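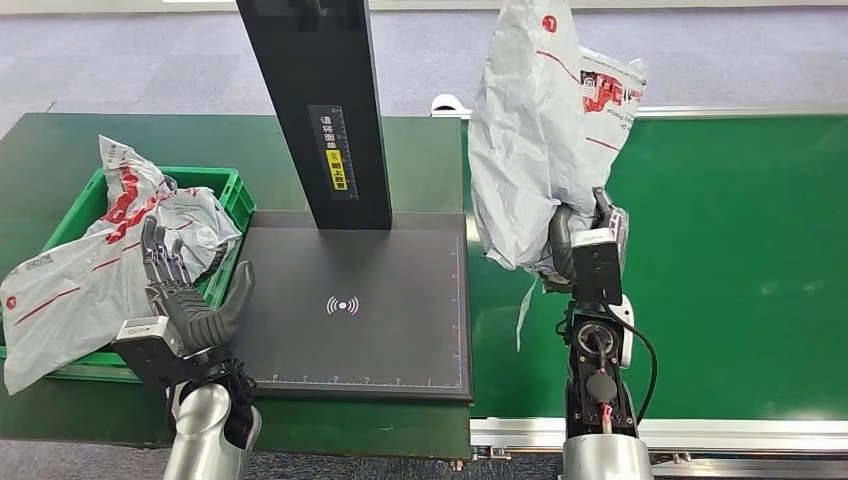 Mailer in the right hand, left hand at the crate. Head camera, Virton hands fitted.

Two hands, one gripper and a crate of mailers: the parcel bench at Dollstead

Jul 25, 2023
By the Dollstead bench team
Last updated: July, after the second set of wrist camera notes came in
Shares 14 | Comments 6

We spent most of July trying out end effectors on the parcel bench. The task was the same for all of them. Take a soft mailer out of a green crate, get its label to the scanning platform, and put the mailer on the conveyor. The arms stayed the same and so did the controller, a Torres unit we already use on two other benches. What changed was the hand and, later on, which cameras the controller was allowed to use.

We compared the Virton multi-fingered hand and the Zirero two-jaw gripper. Both are sold as suitable for bags. Each was fitted to both arms, so we never ran one of each side by side. The notes that go with the pictures are longer than we usually print because several people asked for the details after our last page.

The runs

A run was 60 mailers. They came out of ordinary incoming post and had been opened, emptied and refilled with folded clothing or cardboard so that the weights were known. We put them into the crate by hand and did not arrange them. If a mailer was dropped on the table, the arms could try again. If it went on the floor, it counted as a miss and we left it there until the end of the run.

White mailers with red printing made up most of the stock. They are thin and slippery, and they fold over on themselves, so the label often ends up inside a crease. Rigid boxes were left out of the test. Both products handle boxes well enough that we would have learned very little.

Right arm, lifting

With the Virton hand we had the best results when the fingers closed on a bunched part of the bag and the arm then came straight up. A bag held that way balloons out above the fingers, and it can hide a good part of the conveyor from the head camera. The controller needs to know where the belt is before the bag goes up. We changed the sequence so that it takes its belt position first and does not ask for it again until the bag is released.

The Zirero gripper takes a flatter pinch. It is quicker to close and there is less to go wrong in the motion. The bag hangs down from it and swings more. On light mailers the swing was small enough to ignore. On the heavier ones we had to add a pause after the lift, and that pause took back most of the time the faster jaws had saved.

Left arm, presenting the label

The left arm does two jobs. It clears loose packaging away from the top of the crate, and it flattens the bag on the platform when the label is creased. Clearing was harder than we had planned for. Mailers hang over the rim, and a mailer hanging over the rim with its label facing out looks to the software a lot like one that has already been presented. We had several false reads in the first week from labels that were still at the crate.

Flattening went clearly to the Virton hand. Spread fingers can hold down a bag in more than one place, and the thumb can be used by itself to push a fold back. The Zirero jaws can only press with their closed tips, so they tended to drag the bag across the platform. We tried a rubber pad on the tips. It gripped the plastic better, and then it gripped too well and the bag came back up with the arm.

The scanning platform

We kept the platform we had. It is a dark gray slab with an upright black column, and it has a printed scale along its edges. The scale was there for measuring parcels, but we ended up using it all the time for our own setup. When an arm is sent to the same point after a hand change, you can read the difference straight off the scale and type the correction into the controller. After the first few changes we stopped getting the calipers out.

One thing to watch is the height of the column. Both products had room beside it, but the knuckles of the Virton hand stand out more than you expect when the fingers are half closed. We set a keep-out zone around the column on the second day and made it larger on the third.

Cameras

The controller can take a head camera and a camera at each wrist. We ran it in 3 ways: head only, wrists only, and everything together. The head camera is good for finding the crate, the belt and the next bag. It is poor at showing what the fingertips are doing when there is a bag in front of them.

The wrist cameras are the other way around. They show the finger joints and the surface close to them in plain detail, and everything beyond that is secondary. The wrist picture comes through on its side. We rotate it for people who have to watch it and leave it alone for the controller, which does not care. The one on this page has not been rotated. The 20 and 25 on the scale can be read without zooming in, and you can follow the longest digit of the hand out to its rounded tip.

Daylight was the main problem at the wrist. The bench is next to a large window, and the clear plastic sleeve over the forearm throws back a lot of white light. On bright mornings the exposure moved up and down as the arm turned. We fixed the exposure by hand for the bench and accepted that the view outside would be washed out.
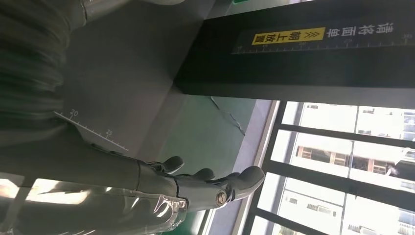
What the wrist view was good for

Mostly, it told us why a grasp had missed. With the head camera only, a miss is a bag that did not come up. With the wrist camera we could see whether a fingertip had slid over the plastic or had never reached it. Those two need different fixes, and we had been treating them as one fault. After we separated them in the log, the Virton settings were finished in an afternoon.

For the Zirero gripper the wrist view mattered less. There are only two jaws and both are easy to see from most angles. If you plan to buy a simple gripper and have money for only one camera position, we would put that camera at the head.

Changing over

Taking off a Virton hand and putting on another takes two people if you want to be careful with the connector. The cable needs a loop of slack at the wrist, and the loop has to be on the outside or it catches when the wrist turns over. We got this wrong once and spent an hour looking for a fault in the controller. The Zirero gripper goes on with fewer screws and can be changed by one person in about the time it takes to reload the crate.

Neither maker's manual says much about cable routing. We have marked the correct position on our own arms with tape and would suggest doing the same on yours.

Controller settings

The Torres controller worked with both products, but the Virton hand uses a lot more of it. Every finger has its own limits, and the defaults are too gentle for wet-weather mailers, which use a thicker plastic. We raised the closing force in small steps and stopped when the bags began to show marks. The Zirero gripper has a force value and an opening width, and those were right after the second run.

If you copy settings from one arm to the other, check the thumb. The left and right hands are mirrored and the controller does not flip the thumb angle for you. It gives no warning either. The hand simply closes in a way that looks slightly odd, and the bag slips out toward the wrist.

Which one stays on

The Virton hands are staying on this bench. The label step decided it. A bag that cannot be flattened has to be sent around again or handed to a person, and that cost us more than slow lifting did. For a bench that only moves bags from a crate to a belt, with no scan in between, we would choose the Zirero gripper and spend the difference on spare jaws.

We do not yet know how the fingers hold up over a longer period. The joints felt the same at the end of July as they did at the start, but a month is a short test. The hands go back to Virton for inspection before we sign for the second bench.

Still to do

Padded envelopes are next. They are stiffer than the plastic mailers and the label usually stays flat, so the gap between the two products may be smaller. We also want to repeat the wrists-only runs in the evening, with the room lights on and no daylight, and compare the exposure logs.

The settings files for both products are on the Dollstead shared drive in the parcel bench folder. Use the ones marked July. The older files have the small keep-out zone and will put a knuckle into the column.

6 comments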